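**The Lostutik Kitchen Letter, 31/10/2025**

## A resting place for the spoon

I have been meaning to write about spoon rests since the summer, and every month something more urgent has come along and pushed them off the page. Well, this month they get their turn. I know it's a small thing to be fond of, but I cook at a stove with very little counter on either side, and for years my soup spoon lay wherever it landed, usually on top of the mail.

The one I've settled on is an oval ceramic piece, cream-white around the rim and a speckled grayish beige inside, and I like it because the speckle is so forgiving of a drip. It takes the wide end of a big pink soup spoon and lets the handle stick out over the side, so you can pick it up without looking (and without putting your thumb in the soup). A plain white bowl goes next to it, and between them those two will see you through most of an evening's cooking. 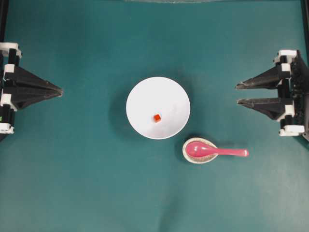
## Living with a teal table

Now for the part I get the most mail about, the color. When I picked teal green for the work surface, I had a long list of worries, and I wrote most of them down in this letter at the time, so some of you will remember. Would it make food look odd? Would I be tired of it by December? I'm still happy with it, for what it's worth. White dishes look wonderful on it, and anything red, orange or pink jumps right out, so a stray cherry tomato doesn't stay lost for long.

What I didn't think about beforehand was the light. Teal changes more than you'd expect. Where a pale streak of light falls across it, it goes almost gray and milky, and in the dimmer corners it drifts toward olive. If you're choosing a color from a little card at the store, please bring the card home and move it around at breakfast time and again after supper. I used up four sample cards from Nasora that way, and I don't regret a single one of them!

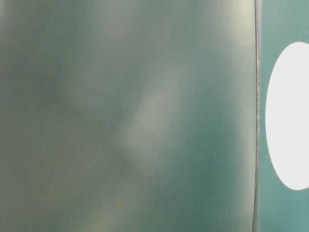 A reader over in Fovudside wrote back after the last letter that she had gone the other way, with cream counters and teal dishes, and that she wouldn't trade. She finds a dark bowl easier to live with than a dark table, as crumbs bother her more than tea stains do. She did ask whether I wipe the surface with anything special. I don't, just a soft cloth, warm water and a drop of dish soap, and then a dry towel over the top, going in one direction so it doesn't streak.

She also wanted to know about adding a second color without everything starting to look like a birthday party. My own feeling is that pink and teal get along very nicely as long as the pink stays small. A spoon is plenty, or a bit of something see-through and ribbony that catches the light and lets the green do most of the talking.

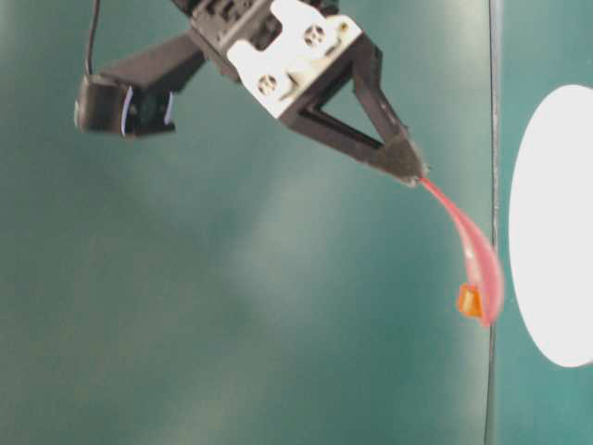 ## Bits and pieces

- The Hämmerli kitchen swap is open again. Bring up to two pieces of crockery, clean and without chips please, and go home with the same number.
- I'm after a second spoon rest, oval if possible, for my sister's kitchen. Any color at all except brown.
- The December letter will be all about soup bowls, wide ones and deep ones, and I'd love to hear which you reach for when it's cold out. Send a few lines whenever you have a minute, and do tell me what color your table is.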